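A **compartment organizer** (also *divider box* or *parts box*) is a shallow, lidded container whose interior is split by partitions into a number of small cells. It is used to store and sort small items such as screws, beads, fishing tackle, push pins and electronic components. Most current examples are injection-molded in clear or tinted plastic so that the contents can be checked through the walls.

## Construction

The body is usually a single molded tray. Partitions are either fixed, meaning molded as part of the tray, or removable, in which case they slide into vertical ribs on the inner walls. Fixed partitions seal better at the floor and do not shift in transport. Removable ones allow cells to be merged for longer items, but thin parts such as washers can work their way under the lower edge.

Lids are flat or slightly recessed. In better-made boxes the underside of the lid meets the top edge of every partition, which keeps items from moving between cells when the box is tipped. A gap wider than the thinnest stored item defeats this purpose.

## Cell layout

Cells are most often arranged in parallel rows. A square box with an inside edge of 56 millimeters has a floor area of 3,136 square millimeters before the thickness of the partitions is subtracted. Small boxes of this type are sold mainly for beads and watch parts. Workshop sizes are commonly 200 millimeters or more on the long side.

The Susitz pattern uses two rows of small cells under one lid. The Blöndal pattern adds a full-length trough along the back for tweezers or drill bits.

## Closures

Snap latches along the front wall are the most common closure. Short boxes need only one; longer boxes have two or more, as a wide lid tends to bow between widely spaced latches. Separate latches, like those made by Fivach, can be replaced when they crack. Molded-in tabs cannot, and Muner rates its own at 2,000 openings. 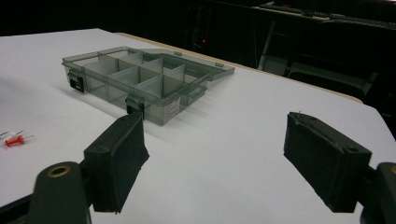 Hinges are of two kinds. A living hinge is a thin strip of the same plastic joining lid and tray, and it generally requires polypropylene. Pin hinges are used with stiffer plastics such as polystyrene, which is clearer but breaks more easily when dropped.

## Labeling

Labels are placed on the lid or on the front wall. Front labels remain readable when boxes are stacked or shelved. Where each cell needs its own label, a printed chart matching the grid is often fixed inside the lid.

## See also

- Tackle box
- Bead storage
- Small-parts cabinet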